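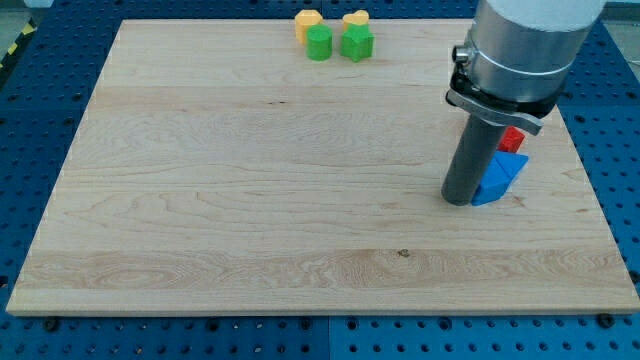 Skulton hardwood mill to add second drying kiln, extend hours

The Bühler hardwood mill in Skulton will build a second drying kiln on the north side of its yard and run a later shift through the winter, the company told the town board this month. The board approved the site plan with two conditions, one on truck hours and one on drainage.

The new kiln will cover 4000 square feet. It replaces an open shed that has been used for air drying since before the mill changed hands. The shed will come down in August, and the company expects to load the first lumber into the kiln before the ground freezes.

Mill manager Remo Gruber told the board that drying has been the bottleneck for the last two years. The saws can cut more maple and birch in a week than the present kiln can take, so green boards wait in the yard under covers. Pale woods are the ones that suffer most from waiting. Maple left stacked too long in warm weather picks up gray stain, and a buyer who ordered white boards for tabletops or stair treads will turn it down.

"We sell a lot of it as second grade when it came off the saw as first," Gruber said. "That's the money that pays for the kiln."

The mill employs 44 people now. Gruber said the expansion will add 6 jobs, most of them on the later shift, which will run from 3 p.m. to 11 p.m. The saws will not run after 7 p.m. Work after that will be limited to stacking, grading and kiln loading inside the buildings. The kiln fans will run day and night, as they do on the existing unit.

Noise took up most of the public comment. Residents of Morwood Road, which runs along the back of the property, said the fans on the present kiln can be heard in bedrooms when the wind is from the south. One man said he had gotten used to the fans but had not gotten used to the backup alarms on the forklifts. A woman who lives across from the lower gate asked whether the lights on the yard poles could be turned down or pointed lower, and said she had asked the same thing two years ago.

Gruber said the lights would be fitted with shields this summer. He said the new kiln will have its fans on the side facing the river, with the building itself between them and the road. The forklifts that work in the yard after dark will be switched to the broadband type of alarm, which makes a rushing sound and does not carry as far as a beep.

The board had asked for a sound study. The company's consultant took readings at four points along Morwood Road and estimated that the two kilns running together would be no louder at the property line than the one is now, provided the older fans get new bearings and a housing. That work is part of the plan. Board members asked that readings be taken again once both kilns are running and that the results be filed with the town clerk.

Under the first condition, log trucks may not enter before 6:30 a.m. or leave after 6 p.m. Drivers have been lining up on the shoulder before the gate opens, and the school bus has had to pull around them. The company will open part of the lower lot as a waiting area so that trucks can get off the road. Engines are to be shut off while they wait, except in very cold weather.

The second condition deals with runoff. The north side of the yard slopes toward a ditch that empties into the river below the bridge, and after heavy rain the ditch carries bark and sawdust. The town highway department has cleaned the culvert three times since last spring. The mill will put in a settling basin and a screen at the low corner, and will be responsible for clearing both. The basin has to be in place before the old shed is torn down.

One board member voted against the plan. He said he had nothing against the kiln but wanted the highway department to look at the turn at the lower gate first, where loaded trucks swing across the center line. The other members said the county was already reviewing that corner and that the work at the mill did not depend on it.

Heat for the kiln will come from the mill's own boiler, which burns sawdust and trimmings. The boiler was installed with extra capacity and will not be replaced. Gruber said the mill now pays to have part of its sawdust hauled away in the warmer months, and that the second kiln will use most of it. Bark will still be sold to landscapers, and residents of the town can still pick up bark mulch at the lower gate on Saturday mornings in spring.

Drying times vary with the wood and the thickness. Inch-thick maple that has had some time in the air may need a couple of weeks in the kiln. Thick oak can take much longer and has to be brought down slowly or it checks and splits inside, where the damage does not show until the board is cut. The plan is to keep the old kiln for oak and ash and to use the new one for maple and birch, so that the settings do not have to be changed with every load.

The company is also looking for more logs. It buys within 60 miles of Skulton, mainly from small woodlots, and its forester will hold an evening meeting for landowners at the grange hall in the fall. Gruber said prices for good maple logs would be posted at the scale house and updated at the start of each month. He told the board that the mill does not buy from a cut unless the owner can show a marked boundary, and that it has turned logs away for that reason.

A few people at the meeting spoke in favor. The owner of Fuslow, a furniture shop in the old creamery building, said he has been trucking in kiln-dried maple from out of state because he cannot count on getting it from up the road. His shop glues up tops for tables and workbenches and needs boards that are dry all the way through. If they are not, the joints open up the first winter they spend in a heated house. He said he would rather buy in town and would like to be able to pick through a stack himself before paying for it.

Gruber said afterward that small buyers will be able to do that. The mill plans to set aside a corner of the planer building for retail sales two mornings a week, starting after the new kiln has been through its first few loads. There will be no minimum order. Shorts and narrow boards, which now go out in mixed bundles, will be sold by the piece.

The mill has been on its present site for three generations. It began with a single saw that cut barn timbers and railroad ties, and for many years it sold nothing dried at all. The existing kiln was put up after a fire destroyed the old planing shed. A sprinkler line will run to the new kiln from the tank behind the office, and the fire chief told the board he had gone over the drawings and was satisfied with the access on the river side. He asked for one more hydrant connection near the log pile, and the company agreed to pay for it.

The building permit still has to be issued. The code officer said the foundation drawings are complete and that he is waiting for a revised electrical plan, which the company expects to send in within two weeks. Site work can begin once the permit is posted at the gate.

There will be short closures on Morwood Road while the kiln sections are delivered. They are coming on oversize trailers, and the road will be down to one lane between the bridge and the lower gate for an hour or so at a time. Notices will go up at the bridge and the post office. The highway department asks that cars not be parked on the mill side of the road on those mornings.

Applications for the new positions will be taken at the mill office beginning next month. The company is looking for stackers, a forklift operator and one person to train as a lumber grader. Experience is needed only for the forklift job. The office is open from 7 a.m. to 3:30 p.m. and closes for half an hour at noon.

In other business, the board put off a decision on the salt shed roof until bids are in, and set a public hearing on the dog ordinance for its next regular meeting.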